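Home Projects Grants Workshop hours Contact

Tevau sorting arm: progress report to the Nindimberg Small Builds Fund
Posted 10/25/20 by the Tevau build group, Clukura shared workshop

This report covers the second period of our grant, from the beginning of September until now. The first report was mostly about purchases and I will not repeat it. The plan of the project is the same as in our application: an arm which can take mixed toys from a storage bin and put them in separate containers, so that the toy library beside our workshop can have its returned toys sorted without using an evening for it.

Where we are now

The arm is standing at its working place next to the counter and it is powered from its own circuit. The gripper is mounted and it opens and closes by command from our own program. The small camera at the wrist gives a steady picture since we changed the cable. We had 17 working sessions in this period, most of them in the evening, and in them we recorded 694 attempts. An attempt for us means one complete try to pick up one thing, put it down and let go, also when the try failed. The target in the application was 900 by the end of the period, so we are behind. I explain the delay further below.

We do not yet sort toys without a person at the stop button. I want to write this clearly, because at the open evening one visitor understood it differently and it was then repeated in the newsletter.

The gripper

The gripper took the biggest part of the time. The fingers we had in summer were too smooth for soft toys and too hard for thin plastic. They held a plush rabbit well only when they caught it by the middle of the body, and when they caught an ear the rabbit turned around and fell down. We tried a rubber layer from a bicycle tube, which was a good grip but left dark marks on the light toys. After this we ordered a set of finger pads from Dương, who also sold us the connectors, and these are the ones we use now. They are broader and they do not mark.

The rims of the containers were a separate problem. We want the arm to be able to move its own containers, for example to bring one closer to the bin, and for this it has to hold a rim, which is thin and curved. If the force is low, the container turns in the fingers. If the force is high, the plastic bends and jumps away when the fingers open. We now close in two steps, first softly and then with more force after the container is up from the counter. This was a suggestion from another member of the workshop who repairs bicycles and has nothing to do with robots. 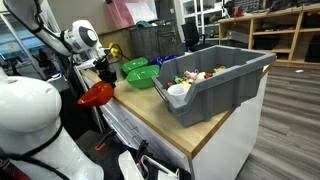
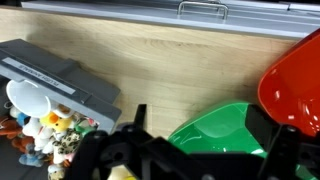
Counter with the grey bin of toys and the coloured containers.

The program

The program has three parts: one looks for a thing that can be picked, one plans the way of the arm, and one watches the force. In September the planning part was still the old one, and it made the arm go very high over the counter between each pick and each drop. It was safe but slow, and people who watched it became impatient, including us. The new planner keeps lower. It has to know where the walls of the storage bin are, and we measured these by hand and typed them in. When someone moves the bin, the measures are wrong. We have put tape marks on the counter in our drawing for the next period, so the bin can always be returned to one position, and later we would like the camera to find the bin alone.

Recognition of the toys is weaker than I expected. Single toys on a bare surface are no difficulty. In a heap, the program often takes two toys of similar colour as one big toy and then aims for the middle between them, where there is nothing to hold. White next to white is the worst case. We have started to draw the outlines by hand on the recorded images to teach it better, and this is slow work which can be done from home, so some members prefer it in the cold weeks.

The delay

There were two reasons for it. The first was the electrical work in the building. The workshop was closed for six evenings and we could not move the arm to another place because of its weight. The second reason was our own mistake. We had saved the recordings of several sessions with a wrong clock setting, so the pictures and the arm positions did not belong together. We tried to repair them with a small script and could save a part, but the rest we had to throw away. They are not included in the number of attempts above. Now the program checks the clock when it starts and refuses to record if there is a difference. I am sorry for the lost evenings, and I think it will not happen in this way again.

Safety

The rules from the first report are still valid. One person has the stop button in the hand, one person works at the computer, and no visitor goes nearer than the line on the floor. We added one rule: hands may go in the bin only after the arm is in its rest position and the person with the button has said so in a loud voice. One time in this period a member reached in for a fallen toy while the program was paused but not stopped. The arm did not move and no person was hurt. We talked about it the same evening and wrote the new rule.

The cables near the wrist are not yet covered as they should be. The connectors stand out to the side and can be caught on something. A printed cover is drawn and the first print was too narrow by a small amount. The second print is planned as soon as the printer in the back room has its new nozzle.

Money

The finger pads, the connectors and the new camera cable are paid and the receipts are with the workshop office. We did not buy the second camera, and we ask you to let us keep this part of the budget for the next period. Our reason is that we would like first to know if the wrist camera is enough. If it is enough, the money can go to a better surface for the counter, because small toys slide on it when the fingers touch them from the side. We did not pay any person for work. The plastic for printing came from the general stock of the workshop and we will give back the same amount.

The toy library

We met with the toy library two times. They are patient and they gave us a clear list of what they would like, which is shorter than our own list. Plush animals must come out as one group, because these go to be washed. The hard toys can be wiped at the table. They do not need sorting by colour at all. We had put much effort in colour during summer – it is easy to show and people like to see it – but after these talks we moved it to the end of the plan. They have also asked that the arm should leave anything it is not sure of in the bin, and I agree with this. A person can look at the remaining ones quickly.

They asked about noise as well. The arm itself is quiet, the fan of the computer is louder, and we will place the computer under the counter behind a door if the temperature allows it.

Next period

We will first finish the missing attempts to reach the 900, with more heaps and fewer single toys. At the same time the cover for the wrist must be ready, and the tape marks. After that comes the test with a bin of real returned toys, chosen by the toy library and not by us, with a person at the button the whole time. We would count how many toys the arm leaves behind and how many it puts in the wrong group, and send you the numbers as they are.

One open question is for you. The application says that the final showing will be at Clukura, but the arm could perhaps be shown in the toy library itself if the floor there is strong enough. For this we would need a van and an extra day, which are not in the budget. If the fund allows a change between budget lines, please let us know in writing before we ask for a price.

Recordings and the program are on the workshop's shared drive, and we can send a copy on request.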